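Derkidance Forums > Old Desktops and Repairs > Dell tower, CPU out, do I pull the power supply too?

Thread started 2020-11-04

wasten_attic
Hello everybody, and thank you for letting me in! I've been reading along for a good while and finally have something to ask. My brother-in-law Periklis cleared out his office and passed along an old Dell tower, one of those matte black ones, and I would love to get it going again for my niece's schoolwork. I have a replacement processor coming in the mail, and I've got the case on its side and the cover off (that part went fine, I was very proud of myself). My question is how much else I ought to take out while I'm in there. The power supply is original, the hard drive is original, and there's a lot of dust. I don't want to make a bigger mess than I need to, but I also don't want to open it up twice.

loukia_k
Welcome! Such a nice project for a niece. My vote is to leave the power supply right where it is. Take the hard drive out, that's easy on these with the blue rails, and set it somewhere safe while you work. Then blow out the dust, wipe down whatever you can reach, put in the new processor and call it a day. I've done it that way on every tower that has come through my house and I've been very happy.

Dastitz
I'm going to disagree with Loukia, and she knows I do it with love. If the board is already open and the socket is empty, that is the moment to unplug everything, including the power connectors. Those cables are stiff when they're old, and they'll flop back across the board just when you're trying to lower a chip in straight. I once had a fat bundle swing down right over the socket. No harm done, but my heart stopped. Unplug it from the wall, hold the power button in for a few seconds, then go around the board and get every last plug off before you touch anything else. I like to see where I'm going.

Pictures of the same kind of Dell:
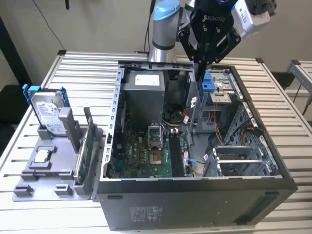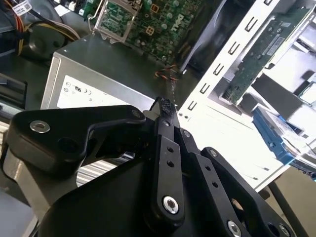
Now, on the plugs. Please hold them by the plastic and never by the wires, and if there's a little latch on the side, press it all the way in before you pull. I go slowly and rock them a tiny bit end to end. The big one for the board is always the stubborn one, and it took me 20 minutes the first time I ever did it, mostly because I was scared of it. Put a strip of masking tape on each cable and write where it came from. You'll think you'll remember, and then supper happens and you won't.

glykeria_m
Seconding the masking tape! I use the blue painter's kind, which comes off cleaner. I'm with Dastitz on unplugging but with Loukia on leaving the supply itself screwed in. You can have the cables off and tucked to one side without taking the whole box out, and then you aren't hunting for screws on the rug.

loukia_k
Well, I can live with that. I still think unplugging everything is more handling than an old machine needs. Every connector you pull is a connector you have to get back on, and I've had more trouble from a plug not quite seated than from a cable in my way. But if you're careful and you label, fine.

Dastitz
Fair point about the seating. Listen for the click.

wasten_attic
Oh, you're all so kind, thank you. One more if I may: with the processor out, do I leave the lever on the socket up or put it down while I clean?

kulkarni_k
Put it down, gently, and cover the socket if you have the plastic cap. Don't let canned air anywhere near it with the socket open. I bent 2 pins on one of mine with a cotton swab and spent the whole evening straightening them under a magnifying lamp. Raise the lever again when the new processor is in your hand and you're ready to set it in. Line up the little notches and let it rest in place without pushing.

evanthia
Also check the clock battery while you're in there, it's the flat coin one. They cost next to nothing, and an old one will have you setting the date every single morning.

wasten_attic
Battery added to the shopping list, and I've got the painter's tape from when we did the hallway in June. I'm going to unplug the cables, leave the power supply in, and lower that lever tonight before the cat gets interested. Will post when the mail comes!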